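Ticket 3185
Subject: Minibar charges posting twice at checkout
Product: Hotelico front desk, with Koken kitchen add-on
Opened by: Yamila Sosa, front office
Assigned to: Ivar Moen, support
Priority: Normal, raised to High in October
Status: Resolved, waiting for customer sign-off

Yamila Sosa, 8:12 am
Guests are getting two lines on the folio for the same minibar item. Same amount, same room, time stamps a minute apart. It started after the last update. We have been taking the second line off by hand at the desk, and the morning line gets long. Room 39 was charged twice for everything and the guest had already left.

Ivar Moen, 9:05 am
Thanks. Can you send me the posting log for room 39 and tell me which terminal the housekeeper used? Also, is the Koken sync set to automatic or manual?

Yamila Sosa, 9:31 am
Log attached. Housekeeping uses the handhelds, not the terminal. Sync is automatic. I did not change it.

Ivar Moen, 10:20 am
The log shows both lines coming in with different transaction IDs, so the duplicate check lets them through. The first comes from the handheld. The second comes from the sync job, which picks up the same charge and sends it again. Please try this:
1. Log out of all handhelds.
2. Go to Settings, Interfaces, Koken, and set sync to Manual.
3. Restart the interface service.
4. Post one test charge to a dummy room and wait 5 minutes.

Yamila Sosa, 11:02 am
Did that. One line only on the test room. But now breakfast charges don't come over at all.

Ivar Moen, 11:10 am
That is expected with manual sync. Press Send Now at the end of breakfast until we have a fix. Passing this to Gunnel Grønli in development.

Gunnel Grønli, 1:44 pm
Reproduced. The update changed the source code on handheld postings from H to HK, and the sync job only skips H. Ran the old and new rules against 1,429 postings from the customer's database. With HK added to the skip list there are no duplicates, and breakfast and bar charges still go through. Patch is on the test server.

Yamila Sosa, 2:15 pm
Who fixes the folios that are already closed? Accounting is asking.

Ivar Moen, 2:38 pm
Run the report called Duplicate Postings – it is under Night Audit, not under Reports. Refunds on closed folios need a manager login. Please don't reopen the folio, as that changes the invoice number.

Ivar Moen, 4:20 pm
Patch installed on the live server. Sync is back to Automatic. Please check tomorrow's checkouts and confirm here.

Yamila Sosa, 10:47 am
No doubles this morning. Breakfast came over fine. Refund for room 39 is done. I would like to keep the ticket open until month end.

Ivar Moen, 10:55 am
Fine with me. Left as Resolved, not Closed.

Attachments (1)
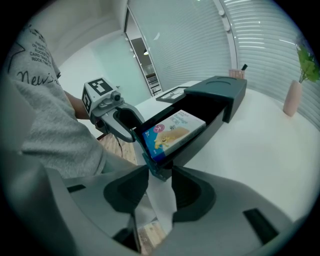
Hand-held gripper with marker cube, held over tabletop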